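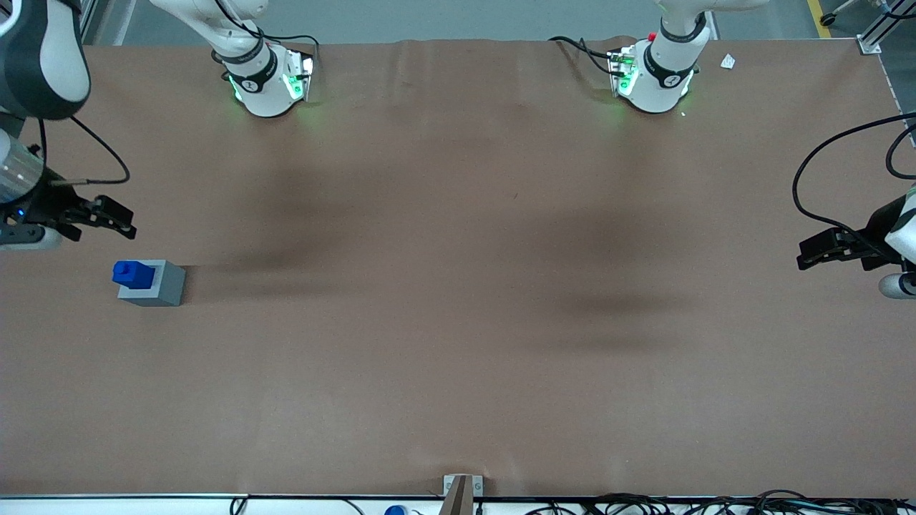

**Table and bench check, unit 8, Gullberg building**
Nov 12, 2020. Done before the morning start, written up at lunch so excuse the scrawl.

Key: OK / WATCH / FIX. Comments under each where needed.

## 1. Table top and paper

- [x] Paper lies flat, no ripples along the front: OK
- [x] Joins taped down: OK
- [ ] Scraps and offcuts cleared: FIX
 - Small white scrap of paper on the brown, far side towards the right. Bin it before start. Same comment as last time.
- [x] Only what's needed on the table: OK
 - Small grey box, blue block on top. Nothing else laid out. Good, keep it like that.
- [x] Table legs locked, no rock when leant on: OK

Paper roll in the store is the Janotine one, nearly done. Order more before the end of the week, don't swap to the shiny stuff, it slides.

## 2. Box and block

- [x] Box edges, no splits or sharp corners: OK
- [x] Block, no chips: OK
- [ ] Block sits square on box: WATCH
 - It's over to the left half of the box. Fine if that's where it's meant to go, but the sheet doesnt say. Add a line to the set-up sheet please.
- [x] Spare blocks back in the Tapia drawer, lid shut: OK

## 3. Cables

- [ ] Cables clear of work area: WATCH
 - Bundle of black ones resting on the paper near the far edge. Not in the way today. Wants a clip so it stays put.
- [x] Loops at left and right, no kinks, no bare wire: OK
- [x] Plugs pushed home, switches labelled: OK
- [x] Extension lead off the floor: OK
 - Moved to the wall hook. Leave it there!!

## 4. Stop button and lights

- [x] Stop button by the door pressed and reset, 2 times: OK
- [x] Nothing stored in front of it: OK
- [ ] Test label in date: FIX
 - Label says February. Needs redoing. Skenel have the new labels, ask for a strip of 50, we always run out.
- [x] Indicator lights on before start: OK
 - Green on both wrists, blue on the left-hand side.

## 5. Lighting

- [ ] Even light over the table: WATCH
 - Soft dark patches across the middle of the paper, one left of centre and one right. Not a trip or trap risk but makes small bits hard to spot. Try the second lamp from the front.
- [x] Ceiling tubes, no flicker: OK
- [x] Blind cord tied up: OK

## 6. Floor and walkways

- [x] Floor line visible all the way round: OK
 - Bit scuffed by the sink end, will do another year
- [x] Nothing in the walkway: OK
- [x] Mat flat: OK
- [ ] Bin emptied: FIX
 - Full to the top with old brown paper. Recycling not general waste.

## 7. First aid and fire

- [x] Kit sealed: OK
- [x] Extinguisher on bracket, pin in: OK
- [ ] Plasters topped up: WATCH
 - Only small ones left
- [x] Exit door opens with one push: OK

## To do, in order

1. Scrap off the table, bin out. Today.
2. New test label on the door stop button. Today if Skenel answer the phone, tomorrow if not.
3. Clip for the cable bundle.
4. Second lamp, see if the dark patches go.
5. Line on the set-up sheet about where the block goes on the box.
6. Paper roll and plasters on the same order.

Old sheets are in the blue folder, not the tray. Somebody put the last one in the tray and it took me ages to find it agian.

Next check same time next week, tick off above as you go and put initials next to anyhting marked FIX.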